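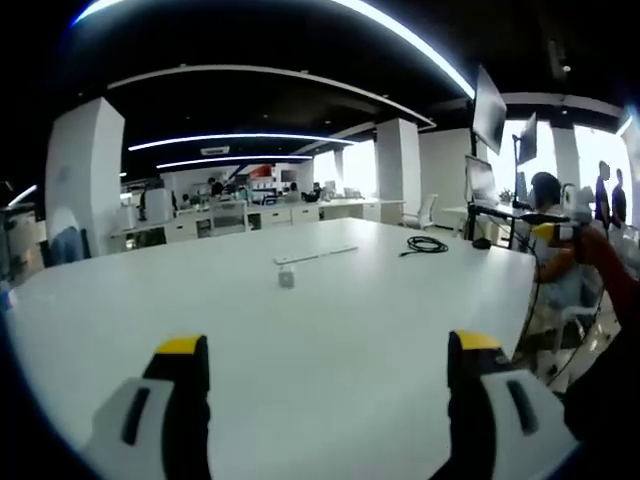
Que comprimento de cabo devo contar para uma bancada com monitor em braço articulado?
Conte a distância da tomada ao tampo, some o percurso do braço na posição mais afastada e deixe uma folga enrolada que caiba sobre a mesa sem ultrapassar a borda.

Essas duas linhas são a proposta de entrada para a página de perguntas da lista. Comentários até o fim da semana, por favor.

Respondo abaixo aos pontos da mensagem do Oluf.

Em 7/17/22, Oluf Nørgaard escreveu:
> Montamos a fila de mesas Muvberg na sala nova. Tampo branco,
> gaveteiros na frente, monitores em suporte. Três dúvidas:
> 1. Os cabos avulsos ficam na mesa comum ou voltam para a gaveta?
> 2. O braço Ravn desce sozinho depois de uns dias. É mola ou aperto?
> 3. Vale a pena pôr canaleta por baixo de todos os tampos?

1. Gaveta. Na mesa comum fica só o que está em uso no dia. Cabo preto em tampo branco se acha depressa, mas dois cabos parecidos, enrolados no mesmo laço, se confundem. Enrolar em laço largo, sem dobrar junto ao conector, e prender com velcro. Abraçadeira plástica não: acaba cortada com estilete e o estilete pega a capa.

2. Quase sempre é a tensão da mola, que vem de fábrica para um monitor mais leve. O ajuste fica no parafuso da articulação superior. Com o monitor montado, braço na horizontal, apertar um quarto de volta por vez até parar de descer. Se o parafuso chegar ao fim do curso, o modelo é fraco para a tela. Na nossa sala trocamos dois por isso. O aperto da base só interfere no giro lateral.

3. Depende da travessa. Nas Muvberg com estrutura metálica a canaleta Prusance 441 encaixa sem furar o tampo; nas mesas com gaveteiro, a lateral do móvel atrapalha e sobra um vão de 200 mm sem apoio. Nesse trecho usamos clipes adesivos. Limpar com álcool antes de colar — em tampo recém-encerado soltam em abril e em qualquer outro mês.

Outra coisa: no arquivo da lista, a mensagem 3191 traz a tabela de cargas dos braços. A linha do Ravn está com o peso em libras e o cabeçalho em quilos. Quem tiver copiado a tabela para a planilha da Rodevach, favor corrigir.

Oluf, falta saber a espessura do tampo na borda de trás. Sem essa medida não consigo dizer se a garra de fixação serve ou se precisa do calço.

Eluned Trevor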